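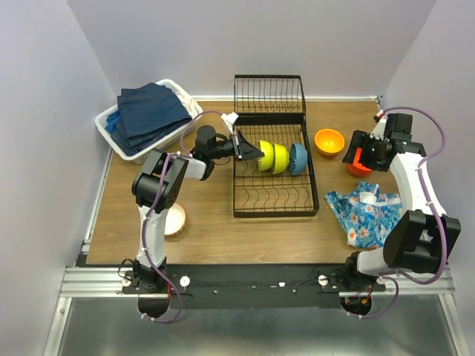

OK, so before slide two I tell the dishwater story. My first month at Vergara, 11 of us shared one kitchen and one sink, and I learned more about running a team there than in any meeting. Pause for the laugh (if it comes!).

Then the survey. We asked 637 people what they'd argued about at work that month, and chores beat budgets. Go slow here, Diane Melnyk says I always rush the numbers.

Next bit is on Olga Bravo's rule - whoever notices it, names it, out loud, once. No sticky notes, please. I tried sticky notes for about 40 days and made two enemies.

Ask the room: who has left a passive-aggressive note? Hands up. Mine goes up first.

If I'm running long, skip the Helum story and go straight to questions. Water is on the left side of the podium.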